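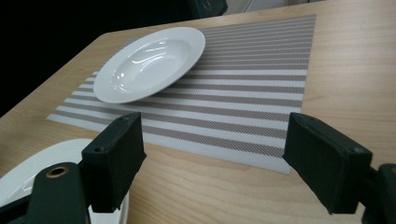

Home | Visits | Walks | Recipes | Older posts | Contact

I have wanted to see inside the Curkbridge mill ever since we moved up the valley, and in November I finally got round to it. They open the doors to visitors a few times a year, in groups of 16, and the places go quickly. I put my name down in the spring and had almost forgotten about it when the email came. I was so pleased I rang my sister, who does not weave and does not care, and she was very nice about it.

The mill makes table linen and placemats, mostly for hotels and a few shops, and has done since before anyone there can remember. You get off the bus at the bottom of the hill and walk up beside the stream, and you hear the looms well before you see the building. I had expected a clatter. What you get from the lane is more of a hum, and then somebody opens a side door and it turns into a proper racket.

Our guide was Kauko Lappalainen, who started on the looms at sixteen and now looks after the training. He gave us all ear plugs and told us to put them in before we went through, and then carried on talking for ten minutes, so half the group missed the history. I kept one ear free and heard most of it. The stream used to drive everything, and you can still see the wheel pit under a grating by the stairs. Do look down if you go. There are ferns growing in it!

We began in the yarn store, which smells wonderful (a bit like a hay barn, a bit like new shoes). Cotton at one end, linen at the other, and a whole wall of paper yarn, which I had never come across before. It is strips of paper twisted up tight, and it is far stronger than it sounds. Kauko handed round a length and invited us to snap it. A big chap at the front had a good go and ended up with a red mark across his palm and nothing else to show for it.

Next came warping, and this was the part I could have watched all day. A wide warp can take 3000 ends, every one of them drawn off its own cone or bobbin and laid on the beam at the same tension. If one goes slack you get a ripple down the whole length of the cloth. Lenni Saarela was running the frame that afternoon and let us come right up to the rail. She can hear a broken end before she sees it, she told us, and I believed her, because she stopped the machine in the middle of a sentence and went straight to the spot.

Then the weaving shed. I am not going to be able to do it justice. The floor shakes, the light comes in sideways through the high windows, and the cloth just keeps arriving. The older looms are down the left and the newer ones down the right, and the weavers all seem to have a favourite they will defend to the last. Kauko's is an old one called Ismail (they all have names painted on the end frames), which does nothing but placemats. He likes it for its edges. A good edge on a mat is harder than it looks, he said, as the weft has to turn at each side without pulling in, and with a stiff yarn it would much prefer not to. He showed us a reject with a waist in it like an egg timer.

I asked about care, being a person who has ruined several sets. The advice was to shake them out, wipe them with a damp cloth and dry them flat, and never to roll them up wet. I have been rolling mine up wet for years.

Upstairs is finishing, which is much quieter. Ziad Hourani checks the mats against a sloping board with a lamp behind it and can get through a stack while holding a conversation about football. He let a few of us try. I passed one with a fault the length of my thumb and he took it gently back out of the pile.

Tea was in the old counting house, with cardamom buns from the bakery at Trurkden, and I had two. There is a pattern book on the table that you are allowed to leaf through, with swatches going back generations, and some of the stripes look as if they were drawn last week. One page has a sealed envelope pasted in with "open 2044" on it. Kauko knows what is inside and would not be drawn!

The shop is small and sells seconds. I came away with four mats in a plain weave and a tea towel, and spent more than I meant to.

If you are thinking of going: the tour takes most of an afternoon, the stairs are steep, and the shed is warm even in November, so wear layers. The number 25 bus goes from the station and stops by the bridge. Cosska, the next village along, has a café if you miss one, and I can recommend the soup. I have already asked to be told when the spring dates come out, as they will be dyeing then and I want to see the vats.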